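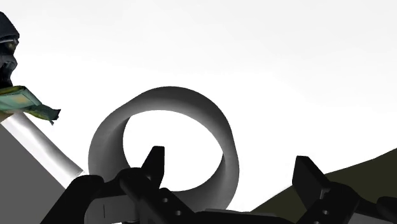

Science > Matter > How Metals Behave

Reading time: 2 minutes

Why Metal Gets Bigger When It Is Hot

By Agnes Backlund

Metal is made of very small particles called atoms. The atoms sit close together in rows, and they are always moving a little. When metal is heated, the atoms move more. Each one pushes its neighbors slightly farther away. The whole piece of metal then takes up more space. This is called thermal expansion.

When the metal cools, the atoms slow down and move closer together again. This is called contraction.

How much does it grow?

The change is small. A steel bar that is 1 meter long grows by a little more than 1 millimeter if it is heated by 100 degrees Celsius. You would need a good ruler to see it. A longer piece changes more. Engineers who build a long bridge leave gaps in the road so that the parts have room to grow in summer.

What happens to a hole?

Many people think a hole in a piece of metal gets smaller when the metal is heated, as if the metal grew inward to fill it. The hole gets bigger. Think of a ring as a straight strip of metal bent into a circle. Heating makes the strip longer. A longer strip makes a wider circle, so the hole is wider too.

Workers use this to fit wheels. In the town of Ternwood, the Forsberg workshop made wooden cart wheels with iron tires. The iron tire was made slightly too small for the wheel. It was heated in a fire until it was wide enough to slip over the wood. Then water was poured on it. The iron contracted and held the wheel tightly together.

Try it at home

You need a glass jar with a metal lid that is hard to open. Ask an adult to help.

1. Hold the lid under warm tap water for 2 minutes.
2. Dry the lid with a towel.
3. Turn the lid.

Metal expands more than glass does for the same change in temperature, so the lid becomes slightly loose.

Words to know

Atom: a very small particle of matter.
Expand: to get bigger.
Contract: to get smaller.

Contact | Copyright Casader Learning | Back to top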